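The little beasts taking over our desks

342 shares | 27 comments

Walk past the desks at Tolus at nine in the morning and you will hear people greeting things that can't answer back. A bear on a filing tray gets a "morning, you". A felt otter is moved out of the way of a coffee cup, with an apology. By lunchtime half of them will have changed desks, and there may have been negotiations.

Desk animals have been with us as long as desks have, of course, but something has shifted lately. They've got smaller, softer and much, much more numerous, and the grown-ups who keep them have stopped pretending they belong to a nephew.

Percy Ríos started it at Tolus, a map-printing office above a bakery in Plondamcombe. He came back from a seaside weekend with a plastic walrus and stood it on his keyboard. "I'd had it in my coat pocket all Sunday and I didn't want to take it home," he says. "By the end of the month I had a zoo." These days the office swaps figures every other week, and the only rule is that you can't ask for one back for a fortnight.

Nayeli Tamayo takes it more seriously than most. She keeps a written list of her collection at home, all 300 of them, and brings in a different handful each January to cheer up the darkest weeks. I asked which was her favourite and she looked at me as if I'd asked about her children. (It's a hedgehog with a chipped nose. She told me later, by the kettle, in a whisper.)

What I love about all this is how cheap it is! The market at Tistwood has a stall, Taipe, where Walter Mosquera sells second-hand figures out of old drawers for a pound or two apiece, and he reckons he has nearly 3000 in stock at any time. You dig. There is no other way to do it. Farm animals are mixed in with dinosaurs, film characters and things that came out of cereal boxes before I was born, and your fingers smell of old plastic for the rest of the day. I went in for one rabbit and came out with a paper bag full.

Then there's the question of where they should live. Shelves are fine, but a shelf is a display, and you don't play with a display. Most of the keepers I met prefer a shallow tray, something you can tip the whole gang into when you need the space and tip them out of again when you don't.
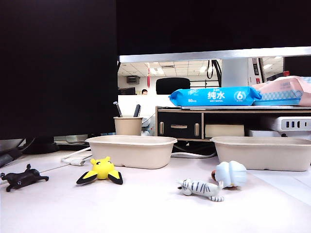

Moulded pulp is the favourite by a long way, the sort of tray that arrives as packaging and usually goes straight out with the recycling. It's light, it doesn't clatter, and it looks rather handsome on a white desk. Quang Dương, who sits opposite Percy, sorts his by temperament, with the fierce ones in one tray and the gentle ones in another, and he'll happily argue for ten minutes over which side a tiger should go. Striped cats are trickier than you'd think. Plenty of them have very kind faces.

Jhair Llanos is against sorting altogether. He likes his lying about where they fell, and says he spots a different one every time he looks up from a spreadsheet. I'm with Jhair, I think, though my own desk has got to the stage where the rabbit is sitting in the stapler.

If you fancy starting, Walter's stall opens at eight and the best drawers are the low ones on the left. Take a bag, and leave the green frog with the hat, please. I'm going back for him.

Share this article | 27 comments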